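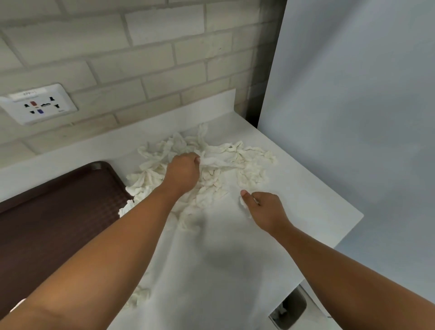 引っ越して最初の冬、パン種と暮らしています

トロストンポートに越してきてから、なぜかパンを焼く人になりました。前の家では食パンすら買い忘れるような生活だったのに、自分でもびっくりです(笑)

きっかけは語学教室で仲良くなったアディアンボさん。「うちの種、増えすぎたから持っていって!」と、ジャムの瓶に入ったライ麦のサワー種を押しつけられたんです。名前は「アタ」だそうで。種に名前をつけるんだ……と思ったけど、今では私も毎朝「アタ、おはよう」と言ってます。

で、このアタがとにかく気難しい。12月に入って台所が冷えるようになったら、ぜんぜん膨らまなくなりました。粉と水を足しても、夜まで待ってもしーんとしたまま。リノスさんに相談したら「ぬるま湯を張った鍋の横に置いてみたら?」とのこと。半信半疑でやってみたら、翌朝には瓶のふたを押し上げる勢い! ふきんを下に敷いておけばよかったです、はい。

いま落ち着いている配合は、強力粉とライ麦粉を合わせた生地に、アタを100グラム。水は粉の70パーセントくらいが扱いやすいかな。もっと水を増やすとおしゃれな大穴パンになるらしいんですが、私がやると手にべったりくっついて、丸めるどころじゃなくなります。穴は小さくていいや、バターが落ちないし。

粉はプレスローの粉屋さんで買っています。坂の途中の小さいお店で、ライ麦の細挽きと粗挽きを量り売りしてくれるんですよ。粗挽きを多めに混ぜるとちょっと酸っぱくて、どっしりして、チーズにすごく合います。夫は「歯ごたえがありすぎる」と言いつつ2枚食べてました。

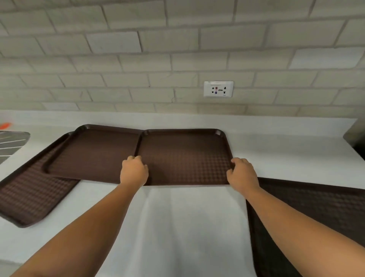 白いカウンターとこげ茶のトレー。

そうそう、先月はじめて人にあげるパンを焼いたんです。ベアトリスさんのお宅のお茶会用に、くるみといちじく入りを。張り切りすぎて切り込みを深く入れたら、焼き上がりがぱっかり二つに割れたみたいな形になってしまって。でもベアトリスさんは「ちぎりやすくて便利じゃない」と大笑いしながらはちみつを出してくれました。端っこの焦げたところが一番人気だったのも、なんだかうれしかったなあ。

次はキャラウェイシードを入れてみたいです。香りが強いから、まずは小さい型で半量から。種を冷蔵庫で休ませるときのコツをご存じの方、コメントで教えてください! 年末は少し家を空けるので、アタの留守番問題がけっこう切実なんです。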